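Cenano Refurbishing – Cell inspection checklist with comments
Desktop strip and rebuild cell, bench 2
Date of inspection: 16 May 2024
Reason: return to service after protective stop during drive removal
Result: released at reduced speed, two items open

Background
In March the arm stopped under load while lifting a hard drive out of a tower. The drive had come up crooked, jammed in its bay and pulled the chassis sideways along the slats. The stop worked as it should. The fault log gives code 461, which the Udano controller manual lists as a force limit on the tool axis. No injury. One drive and one bay latch scrapped.

1. Bench and slats
Pass. All clamping bolts on the slatted top checked with a torque wrench. One T-nut at the rear had worked loose and was replaced. Brush the grooves out at the end of each shift, as dropped screws lodge in them.

2. Stands and poles beside the bench
Pass with comment. The stand had been knocked at some point and its clamp had slipped by 13 mm. Reset to the mark and tightened. Anyone who moves a stand must tell the shift lead, even if they put it back.

3. Parts tray
Pass with comment. The tray should sit flat on the ribs with each part fully down in its recess. A processor standing proud on one corner will be gripped off centre and can be dropped or cracked. Check by eye before each run. 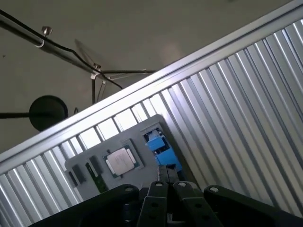

Photo: Cenano Refurbishing, bench 2

The approach to the tray is low, and the fingers come down close to the slotted green module as well as the processor. We have asked for the approach height to be raised. OPEN, with Fasik.

4. Gripper fingers
Pass. Finger fasteners checked for tightness and marked with paint pen after this inspection. Pads worn but within limit. The spare set from Nikolaidis is in the cabinet and has not been fitted.

5. Cable on the stand
Pass. Clips present. The loop after the last clip is long enough to move freely. It must not be allowed to hang into the tray area.

6. Emergency stop and guard switch
Pass. Each button pressed in turn with the arm moving at slow speed. Arm stopped every time and did not restart on release – a separate reset was needed, as intended.

7. Chassis position
Fail at first check, pass after correction. This was the main cause of the fault. The tower was being laid down against the fixture by feel and could end up slightly turned, so the pull on the caddy was no longer in line with the bay. End stops have now been fitted. Push the case up to both stops before pressing start.

8. Drive removal
Pass at reduced speed. Release the latch fully before the arm takes hold of the caddy. If the caddy binds, stop the cycle and free it by hand with the arm in hold. Do not lean over the open case while the arm is live. Keep the cables hanging over the case clear of the board and the caddy – look again once the drive is up, when the slack has shifted. 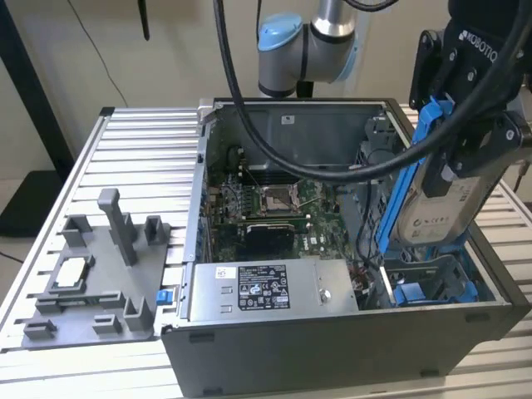 9. Power supply and stored charge
Pass. Mains lead removed before the case goes on the bench. Power supplies are left closed and are not opened in this cell.

10. Counter and service interval
Pass. Interval shortened to 700 cycles until the open items are cleared. Counter reset after this inspection.

Open items
Item 3: raise approach height over the tray. Fasik to supply the changed program.
Item 7: add a sensor to the end stops so the cycle will not start with the case out of place. Parts on order.

The cell stays at reduced speed until both are signed off.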